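**Laneck Completes Living-Room Phase of Plulura Manipulation Data Program**

December 2024 — Laneck has completed the living-room phase of Plulura, its program for gathering demonstrations of household pick-and-place work. The phase produced 446 accepted episodes, all recorded on two-arm Franka stations operated by people.

Each episode covers one short task, such as moving a toy, a remote or a game controller between a table and a basket. The operator drives the arms while wrist cameras and fixed cameras record in parallel. Joint positions, gripper state and a written task instruction are stored with the video.
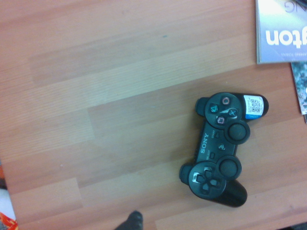
Wrist camera view, with a PlayStation controller on the tabletop. 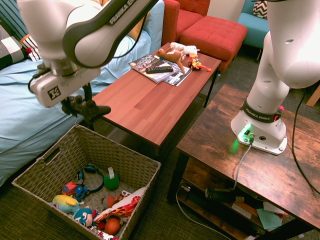
Around 900 episodes were attempted. Reviewers rejected those with dropped camera data, an unclear instruction or an arm stopped by its force limit. Failed grasps followed by a successful retry were kept and tagged — the learning system is expected to need examples of recovery as well as clean runs.

"Dark, glossy objects took the most review time," said Gilmar Furtado, data lead at Laneck. "Their edges are hard to place from the side camera, so we labeled grasp points from the wrist view first and checked them against the other streams."

Objects were rearranged after every 5 episodes. Operators worked from a printed layout list prepared by Biltden, which also handled time alignment between cameras.

Lakmal Chowdhury, who manages the station software, said the recording format was frozen in April and was not changed during the phase. Episodes from the earlier format have been left out of the total.

The next phase will cover 6 kitchen tasks and will use the same arms and file layout. Training runs on the living-room set are being carried out with Mollah, the in-house policy learning package. Results will be released separately.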